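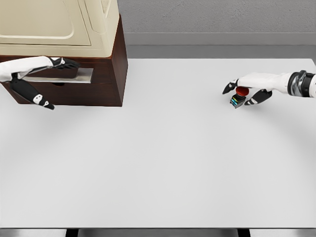

Du nouveau du côté de la cellule tiroir !

Bon, je vous avais promis des nouvelles de notre double bras simulé, et cette fois j'en ai. En juillet, chez Drillent, on a repris de zéro le réglage de la cellule « Kisstead », celle où le robot doit ouvrir un tiroir avec la main gauche et y ranger un petit objet avec la droite. Sur le papier, c'est bête comme chou. Dans le simulateur, on s'y est cassé les dents pendant des semaines !

Le souci venait de la main gauche. Les doigts se plaçaient bien de part et d'autre de la poignée, mais au moment de tirer, ils glissaient un coup sur deux. J'ai d'abord accusé le frottement (j'accuse toujours le frottement), puis Geetha Joseph a ressorti le fichier de la poignée et m'a montré que le volume de collision dépassait de la plaque visible. Le doigt du dessus s'appuyait donc sur du vide, enfin, sur un bloc invisible. Elle a redessiné le volume dans l'après-midi, et moi j'ai remis mes coefficients d'origine en faisant semblant de rien.

Restait la main droite. Le repère du poignet avait été décalé lors d'une vieille mise à jour, et la trajectoire d'approche passait trop bas par rapport au bord du tiroir. Sutrisno Sopacua a refait l'étalonnage articulation par articulation, avec une pose de contrôle au-dessus du tiroir ouvert avant chaque dépose. Ça rallonge un peu le cycle, mais au moins on voit tout de suite si quelque chose a bougé.
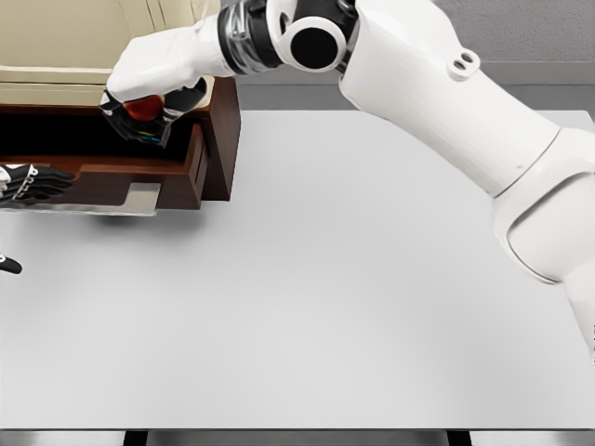 La main droite au-dessus du tiroir ouvert, l'objet rouge entre les doigts.

Côté résultats, on a lancé une série de 168 essais avec l'ancien réglage et une autre, identique, avec le nouveau. L'ancien en ratait 47. Pour le nouveau, le dépouillement est encore en cours, alors je me retiens de crier victoire, mais Aravind Kartha a déjà regardé les 100 premiers et il avait le sourire en sortant de son bureau !

Petit rappel pour ceux qui reprennent la cellule chez eux : rechargez la scène complète après avoir changé la poignée. Si vous remplacez seulement le modèle du tiroir, l'ancien volume reste en mémoire et vous allez chercher l'erreur longtemps (je parle d'expérience, hein). Pensez aussi à remettre les deux bras en position de repos avant de relancer l'étalonnage.

La version corrigée est sur le dépôt interne, dossier Nonitz, avec les notes de Geetha. La prochaine étape, c'est une série de 2 000 essais en faisant varier la position de départ de l'objet. Venkatesh Iyengar prépare le script et cherche encore du temps de calcul pour la nuit. Si vous avez une machine libre après 19 heures, écrivez-lui !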